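Trulito finger set, replacement pads and mounting plates
Service and safety notice for units in use

Applies to: Trulito ribbed fingers, orange, with black contact pad, fitted to the hand-held tool or to the arm-mounted gripper.

Reason for this notice

A batch of contact pads shipped in May was bonded with an adhesive that loses grip at the lower end of the finger. The pad lifts, folds inward and shortens the usable opening. On the hand-held tool the operator usually feels this as a soft stop before the jaws close. On the arm there is no such warning. The controller reads the folded pad as an object, holds force, and the item slips when the pad shifts.

Two sites reported dropped items. At the Zundance test room a glass jar fell from shelf height and broke. Reet Venckus, who ran the inspection there, found the pad detached over the last 5 mm on both fingers. No injuries were reported.

Affected parts

Pads with a batch mark ending in 4. The mark is molded into the back of the mounting plate and can be read only with the plate removed. Plates and screws are not affected. Fingers may be kept if the ribs show no splits.

What to check

Open the jaws fully and look along the inner face of each pad from root to tip. The black pad should lie flat against the orange finger for its full length. Press the lower end with a fingertip – any movement is a fail. Check the square marker on each plate at the same time. A marker that has been bumped out of line gives a wrong jaw width, and the symptom is easily confused with a lifted pad.
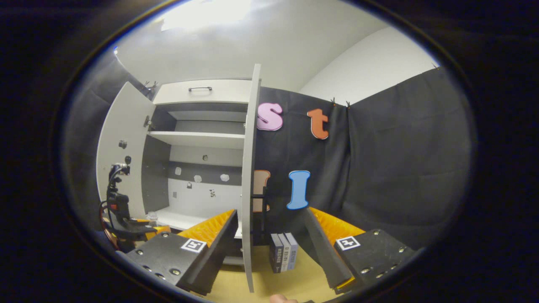

Interim limits

Until the pads are replaced, do not handle glass or filled containers with the arm. Keep hands out of the cabinet while the arm is powered, including when its doors are open. Set the grip hold timeout to 2 seconds. Hand-held use may continue if both pads pass the check before each session.

Replacement

Pads are supplied in pairs and must be changed in pairs. Remove the plate screws, slide the finger off, and fit the new pad from the root. Cure time is printed on the pack. Run the width calibration before use. The revised pad is rated for 1000 closures between checks.

Orders and returns: Praline spare parts desk, attention Joana Vilela. State the tool type and batch mark. Return old pads in the same bag – they are needed for adhesive testing.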